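September, late, kitchen table

Home since six and still buzzing, so I'm going to get this down before I start telling it wrong. Prarkano open day! I have been going on about it since the leaflet came and Mum has been very patient.

The train out was fine, the bus at the other end less so. It dropped me on the wrong side of the ring road and I walked the last bit along a verge with lorries going past my elbow. Sandwich eaten on a wall outside the gates at half eleven like a schoolchild. They gave me a sticker with my name on and a little map, and a woman on the desk said they had let in 105 people for the morning and would I mind waiting for the next group. I didn't mind in the least, there was a shelf of old robot hands to look at, one of them with most of its fingertips worn through.

Our group was 16, led by Francine Vachon, who has a lovely dry way of talking and walks very fast backwards. She used to work on lifts. She said lifts are the robots everybody already trusts, and I've been turning that over all evening.

The big shed

First stop was the warehouse side, Horkus, the low flat things that slide under shelves and carry them off. Impressive but a bit like watching a car park. A boy of maybe nine asked whether they ever raced each other and Francine said not during working hours. What I did like was the charging wall, where they all back themselves in and sit there. I could have watched that for ages. You had to stay behind a yellow line and I stood with my toes right on it.

Then a corridor, then a talk I only half followed about maps. The speaker was nervous and had too many slides. I wrote down "it doesn't know where it is, it knows where it probably is" and underlined it twice. At the time it seemed enormous. Then tea, in proper cups, and a very hard biscuit.

The flat

After tea came the part I'd gone for. They've built a small flat inside the building, with a bedroom, a bathroom and a corner for the washing, and the household robot (Drokholm is the name of the project, I think the robot itself is only called "the robot") does chores in it while you stand there and try not to breathe. Florencio Bermúdez was in charge and he is obviously mad about it. He talks with both hands and kept having to be reminded to let us see past him.

It was laundry today. I had rather hoped for cooking, but Florencio said cloth is the harder job by miles. A mug is the same shape whenever you pick it up. A T-shirt is a different shape every single time, and when you pull at one bit of it the rest goes off and does something else. I thought of the duvet cover on my bed and agreed with him completely.

It's two arms on a rounded body, the arms silver and black, and they move much more slowly than I'd imagined, but with no fidgeting at all. I reach for things and change my mind halfway. This just goes. There was a slatted wooden basket up on a dark stand, and a big grey machine with a round door, and both arms working on the same black thing right by the door. One gripper had it pinched in white curved fingers, and the whole lot hung down in a bunch, the way my black jumper does when I've grabbed it by the wrong end. I got one picture I'm pleased with.

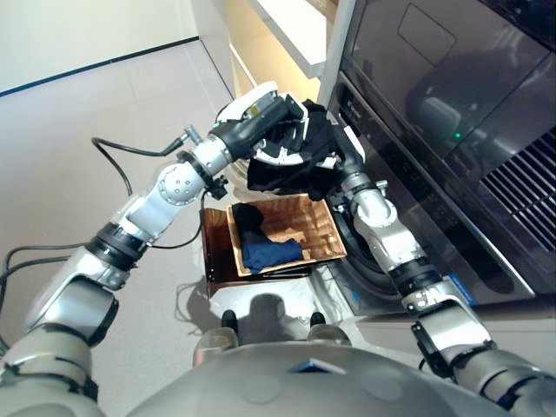 Questions

Lots of hands up afterwards. Somebody asked what it costs and got a very polite non-answer. Somebody else asked about socks, and Florencio put his head in his hands, then said they had a person on socks full time for most of last winter. The records for that are in a folder called 600, after the number of pairs they bought. Six hundred pairs! I want to know where those socks are now.

I asked how it decides where to take hold. I'd been practising the question on the train and still got it muddled. He was kind about it. He said it looks for an edge or a fold that it thinks will hold, has a go, then looks again, and that the looking again is where most of the work went. Then he asked me how I do it, and I had no idea. I stood there with my hands out in front of me pretending to pick up a towel. A man behind me started doing it too.

The man was called McKinnon, 58 and retired from the buses. We shared a table at the end and he told me his wife can't manage the washing any more with her shoulders, and he'd come to see how far off it was. He thought a good way off yet. He wasn't gloomy about it, he'd had a smashing day and took three leaflets.

Got the right bus back. I came in and emptied our own machine before I'd even taken my coat off, and I paid attention. First I pat about, then I find a sleeve, then I pull, and two other things come out with it and one goes on the floor. Mum asked what on earth I was doing, so I showed her. She says I may do it every week if I find it so interesting.

To do: write to Francine about the spring open day, find out if they take people for summer work, look up the talk about maps. Wash the grey trousers.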